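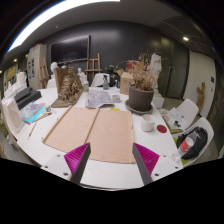 The long table at Sirnska, folder open at the center.

The Long Table: Sorting Paper and Dried Plants on One Surface

By Mbali Ngubane
February

The workroom at Sirnska has one long white table with a curved front edge, and everything that comes into the room lands on it. Paper arrives for filing. Plants arrive for pressing, drawing or the compost. Cups arrive with the people who drink from them. The table has no drawers, so whatever is on it stays in view until someone moves it.

Sirnska is a small archive of garden records: planting plans, seed lists, letters from growers, and the dried material that sometimes comes with them. It lends its table to people working on their own plant notes, and for most of last year I was one of them. What follows is an account of how the table is sorted, with enough detail that the method could be copied on a kitchen table or an office desk.

Start with the folder

An open folder takes up twice the area of a closed one. This sounds too obvious to write down, but on any mixed table the open folder is usually the largest flat object, and it tends to sit in the middle where the person was last working. The one at Sirnska is plain tan cardboard with a center crease, and laid flat it covers the best part of the working area.

The house practice is to leave the folder open until its loose paper has been dealt with. Closing it first looks tidy and creates a second job, as the sheets that belong inside then have to be matched to a closed cover with nothing showing. The order is loose sheets, notes, folder. Only then does anything else move.

The crumpled sheet just past the folder, printed with text and diagrams, is a typical case. Crumpled paper gets thrown out by people in a hurry. At Sirnska a crumpled sheet is opened, read as far as the heading, and assigned one of two outcomes: filed or recycled. If it is to be filed, it is flattened by hand on a clean part of the table and put under a board overnight. No iron, no steam. Printed sheets with toner can mark whatever is pressed against them, so a blank sheet goes on either side.

Sticky notes are handled more strictly. The adhesive strip leaves a residue on older paper, and a note that has come loose from its sheet has lost half its meaning. A loose note is copied in pencil onto the inside of the folder it was found nearest, with the month, and then discarded. I resisted this rule for several weeks. I now have a box at home with about as many orphaned notes as it has receipts, and could tell you the subject of very few of them.

Paper in stacks

At the far left are dark gray stacked trays. The archive gives each level a single status: in, waiting, out. The labels are kept to one word. An earlier arrangement sorted the levels by subject, and it failed in the ordinary way, with a level called "general" that filled up while the others stayed as they were. Status is easier to judge than subject. A person who has never seen a sheet before can still tell whether anything has been done with it.

Next to the trays is the stack of colored paper, in light blue, purple and pink. Colored sheets are used here as dividers. One goes into a folder wherever a section changes, and the color carries no code. Coding was tried, with a key taped to the wall, and it lasted until the supplier, Fatow, stopped carrying one of the shades. A pack from Fatow is 500 sheets, so a change in the range is felt for a long time afterward. The rule now is that any color will do as long as it differs from the one before it.

The stack should be kept square to the table edge, and no higher than the lowest tray. Loose colored paper near a window fades in a band along the exposed side, which is harmless in a divider but annoying in anything meant to be seen. People who keep colored paper for other purposes should put it in a tray.

The dried material

Dried plants are the reason the table is hard to keep in order. They can't be stacked, they shed, and they occupy far more space than their weight would suggest. The table has two sorts: foliage gathered in a bundle on a propped brown board, and a dried plant still in its dark gray pot, with brittle leaves and twigs spreading up toward the wall.

The two are treated differently. A bundle on a board is already portable, and it moves as a unit. Take the board by both sides, keep the angle it is propped at, and carry it to its new place before doing anything to the foliage. Leaves that drop are gathered afterward with a sheet of paper folded into a scoop. A brush breaks them smaller.

A potted plant is moved by the pot and saucer together, one hand under the saucer. Lifting by the rim seems natural and leaves the saucer behind, usually with a ring of grit under it. The upper growth should be given a hand's width of clearance on every side during the move. In practice this means that whatever stands behind the plant must go first. Here that is a plain cardboard box, and with the stems spread in front of it the box can be reached only from the side.

Whether to keep a dead plant at all is a question the archive answers by record. If it has an entry, it stays until the entry is closed. Entry 2242, to take one from last season, was a shrub that had been dry for the better part of a year and was still being drawn. Removing it early would have left a set of half-finished sheets with no subject. If there is no entry, the plant is offered to whoever is in the room and then composted. The pot and saucer are washed and returned to the shelf as a pair.

Bottles and jars

The table has a small clear bottle with a pale label, a clear spray bottle with a dark trigger top, and a small glass jar beside the colored papers. Clear containers are the source of most small accidents in a room like this. Contents that look like water are assumed to be water.

The archive follows what it calls the Räsänen rule, after a former keeper of the seed collection. Every bottle carries a label with its contents and the month it was filled. A bottle without a label is emptied at the sink and left upside down to drain. The rule allows for no guessing and no sniffing. It also says that a spray bottle stands at least one arm's length from any open folder, which on a shared table is the part that gets ignored first. When I timed my own sorting, the spray bottle was the item I moved most often, each time to a place where it was again in the way.

Jars are simpler. A jar holds one kind of thing. If it holds two, it is a drawer with poor access.

Cups

There is a small white cup to the right of the printed sheet and a white mug by the plant pot, with a round red coaster just beyond the mug. Anyone who has run a reading room will have an opinion on this. Sirnska permits drinks on the table, with conditions: nothing taller than a mug, nothing within reach of an open folder, and a coaster under anything hot.

The cork-backed coasters from Grivness are the ones the archive buys. They are heavy enough to stay put when a sleeve catches them, and they wipe clean. They don't help if the mug is set down beside them. My suggestion, made twice in writing, was to fix the coasters in place with a tab of tape at the right-hand end of the table, so that the drink goes to the coaster. It has been noted.

Order of work

For those who want only the sequence, the full sort runs in 5 passes.

Cups first, to the sink, with any coaster moved to the end of the table.

Bottles and jars second. Check labels, then move them together to the back.

Loose paper third: read, assign, flatten if needed. Copy any notes. Close the folder and put it in the tray that matches its status.

Dried material fourth, boards before pots.

The surface last. Dry cloth, then damp cloth, then dry again, working from the back edge to the front. Pencils are picked up at this stage, and one lying near the front edge of the table should be picked up sooner if anyone is walking past.

Working alone, I take nearly 3 quarters of an hour for the whole table, most of it in the third pass. Reading is slow and there is no good substitute for it. The time comes down if the trays were emptied the week before, and goes up sharply if someone has left a board leaning upright against the table, as a board of that kind has to be walked around on every trip to the sink. Boards belong on the rack by the door. The rack has been full since January.

Last updated: February, 4:10 p.m.

Contact the features desk | Copyright Mbali Ngubane. All rights reserved. | Back to top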